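The Road to Ullbridge

By the time Régis Pichon got the truck down off the Vilano grade, the rear end was howling so loudly that he had quit pretending it was the tires. He had pretended for most of the morning, turning the radio up a little at a time, and somewhere near the bottom of the hill he ran out of radio.

He coasted into Cabrera's yard a little after four with his elbow out the window and his shirt stuck to him, it being August, and old Cabrera came out of the shop wiping his hands before the truck had even stopped rolling.

"Pinion bearing," said Cabrera.

"You haven't looked at it."

"I heard you at the bridge."

So they jacked it up and drained it, and the oil came out gray and glittering like something you'd put on a Christmas card, and the two of them stood over the pan for a while with their heads bowed. Régis had bought that axle rebuilt, with a warranty and a handshake, and he had gone 504 miles on it. He said so twice. Cabrera, who was a kind man and had been selling people bad news for most of his life, went in and poured the coffee.

There was a used one out back, he said, out of a flatbed that had burned from the cab forward and never got hot behind. Same ratio. He would want 800 for it, put in, and he wouldn't take a penny until Régis had driven it up the grade and back and was satisfied.

"I've got a load of fruit for Ullbridge," said Régis. "It won't sit."

"Then hand me that breaker bar."

They worked until the bats were out, and past that, with the trouble light hung from the frame rail and Cabrera's wife bringing beans and tortillas at some hour when neither of them could have told you what day it was. Cabrera talked the whole time. He talked about his brother, and about a Wonik press he'd bought at auction and never got running right, and about the winter he set fourteen ring gears for the county plows and every one of them ran quiet as a church, and Régis lay on the creeper passing up bolts and found he didn't mind any of it. 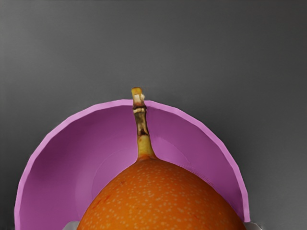

Fruit.

It was getting light when he took her up the grade. He drove with the radio off and the windows down, listening, and all he could hear was wind and the crates creaking. At the top he turned around in the gravel and sat there a minute with the engine running, a good deal happier than a man with 800 dollars less ought to be.

When he got back down, Cabrera was asleep in the chair by the shop door with his boots off. Régis left the money under the coffee can, and a crate of fruit beside it for Mrs. Cabrera, and let the truck roll clear out to the road before he put it in gear.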